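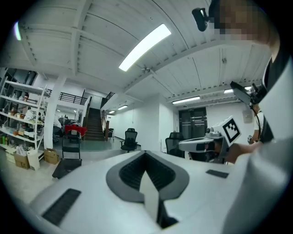
Belthorpe Counseling Training Team

Supervision Log Set-Up Guide
Section 3: Getting your first supervision group up and running

Hi again! If you've made it through Section 2 you should have a login, a password you can remember, and your own supervisor profile. I'm Brisa Ledesma, I run the group supervision strand for our trainee counselors, and I wrote this section because I kept getting the same phone calls every April when the new groups start. So grab a coffee and let's set up a group together.

Before you begin

You'll need the names and email addresses of everyone in your group, the dates you've agreed to meet, and your group's working agreement (the one you talked through and signed at the first meeting). If you haven't done the agreement yet, stop and do that first. I mean it. The log will let you skip it, and I wish it wouldn't.

Creating the group

1. Log in and click My Groups, then New Group.

2. Type a group name. Please use the name of your site plus a plain word, like Fiore Evening or Hakano Morning. Don't put a client group or a trainee's name in there, as the group name shows up in email subject lines.

3. Choose the type of supervision. Your options are Group, Paired and Cultural. If you're a cultural supervisor working alongside a clinical supervisor, pick Cultural, even if you see the same trainees in the same room. The two logs stay separate and each of you can only read your own.

4. Enter the group code. For Fiore sites it's 1477 and for Hakano sites it's 1891. If your site has no code, leave the box blank and carry on.

5. Click Save. You'll land on an empty group page with a gray bar across the top.

Note: the gray bar goes green when you've added your first member. A few people have called me worried that they'd broken something at this point. You haven't!

Adding your trainees

6. Click Add Member and paste in one email address at a time. I know, I know, I've asked for a bulk option too.

7. For each trainee, fill in the languages they work in and how they'd like their name written and said. There's a box for this and it's a free text box on purpose, so let them tell you what goes in it. Long names, family names first, macrons and accents are all fine.

8. Click Send Invite. The invite runs out after 12 days, and after that you'll need to send a fresh one from the same page.

CAUTION: The log holds up to 13 members per group, but please don't take that as a target. Our own practice guidelines ask for far fewer than that, and anyone who has tried to give a big room of tired trainees a fair share of talking time will know why.
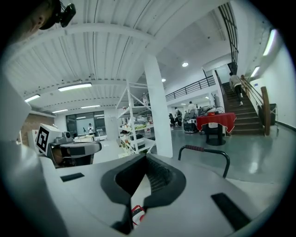
Adding your meeting dates

9. Go to Calendar and click Repeat. Choose how often you meet and pick an end date.

10. Take out any dates that clash with community events or holidays your trainees have told you about. Click the date, then Remove. It doesn't count against anyone's hours.

11. Click Share Calendar. Everybody gets one email with the whole list.

Note: if you change a date later, the log sends a new email for every single change. I once moved a whole term and filled up everyone's inbox before lunch. Make your changes in one go and turn off Notify until you're done, then turn it back on (that last part is easy to forget).

Writing up a session

12. Open the session from your calendar and mark who came.

13. Under Themes, write two or three lines on what the group talked about. Keep it general. "Working with a young person when grandparents are making the decisions" is perfect. The young person's school, church or neighborhood is not something we need.

14. Under Follow-Up, add anything you promised to do and the date you'll do it by.

15. Click Submit. Your trainees will each get a prompt to add their own reflection, and they can pick Private or Shared.

CAUTION: Never type client names, initials or birth dates into any box. Deleting them afterward clears your screen, but the old version stays in the backup. If it happens, call me the same day and we'll get Sekton support to wipe it properly.

If something isn't working

Trainee can't see the group: check that they clicked the link in the invite, and that they used the same email address you typed in.

Hours look wrong: open the session and look at the start and end times. It's nearly always an a.m. that should be a p.m.

Submit button is faded out: one of your attendance boxes is blank. Scroll up.

Section 4 covers end-of-year reports and moving a trainee to a different supervisor.

Last updated 2020-02-27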